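# Speaker notes: House Rules for Two-Arm Tabletop Work

(Lewis Tennant. Slides are on the Jatness drive. Don't read the slides out loud, Lewis.)

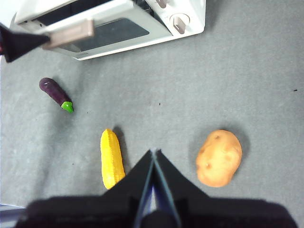
**Opening**

Start with the rule book. Hold it up. When I joined Baird it was one page, and half of that page was about the coffee machine. It's longer now, and every line got in because of something one of us did. I did two of them. I'll own up when we get there.

Say early on: this is a talk about written rules for running demonstrations and collecting data with two arms sharing a table. The formal safety standards still apply and I'm not going to recite them after lunch. What we're short of is the layer below that, the stuff between "comply with the standard" and "use common sense, Lewis."

**Slide 2 - Shared space**

Our first rule: one arm owns the object, the other arm owns its reason for being nearby. If the operator can't say what the second arm is there for, it goes home before the first one moves.

Toy kitchens are great for this. A door with a handle gives one arm an honest job while the other does the fetching. It also gives you two grippers wanting the same few inches of air. We write down which arm goes in first and which backs out first. Backing out is where we used to get in trouble, as people relax once the eggplant is in the oven.

Pause for the eggplant. Someone always laughs. Move on.

**Slide 3 - Resetting the table**

Read this rule word for word:

> The person who resets the objects is not the person holding the controls.

Wilma Gillies wrote that one. I argued against it for a month on the grounds that it was slow. It is slow. I also reached in for a potato on a Saturday with the arms live, and I stopped arguing.

Other reset rules, quickly:

- Arms parked, enable switch off, say "clear" out loud. A nod doesn't count.
- Move every object between runs, even the ones the task doesn't use. We had a stretch of episodes where the corn never moved, and the policy treated it as a landmark.
- Lint and crumbs come off the felt at the start of a session. If you miss one, leave it until the next reset.

**Slide 4 - What counts as a good episode**

This is the part where people fold their arms.

Bondano was our first proper collection: 2,165 episodes, and we threw out 368. None of those was a crash. Most were fine to look at and useless on paper - no task label, or a label that said "veg." Which veg? Into what?

So the label gets written before the run. If the task says potato and the operator picks up the corn, it's a failed episode, however lovely the grasp was. Keep failures, mark them as failures, and don't let anyone "fix" the label afterward to match what happened. (I did that. That's my second confession.)

**Slide 5 - Wrist cameras**

- Check the view before the first run and after every bump.
- Your own fingers should be in view. If they've wandered since last week, the mount has too.
- Wipe the lens. Yes, again.
- Record the lighting you've got. Atwood kept adjusting the lamps mid-session to make it prettier and ended up with two data sets, neither labeled as such.

**Slide 6 - Getting people to follow any of it**

We tried a checklist with 100 items. People ticked all of it in one stroke, with a ruler. The current one fits on a card taped beside the stop button, and Wilma signs off on any additions. To add a line you have to offer one up for removal. She has turned me down four times.

**Questions**

If asked about speed limits: ours are lower than they need to be and I'm not raising them from the stage.

If asked for the card: yes, take one, they're by the door. Cross out the line about the coffee machine.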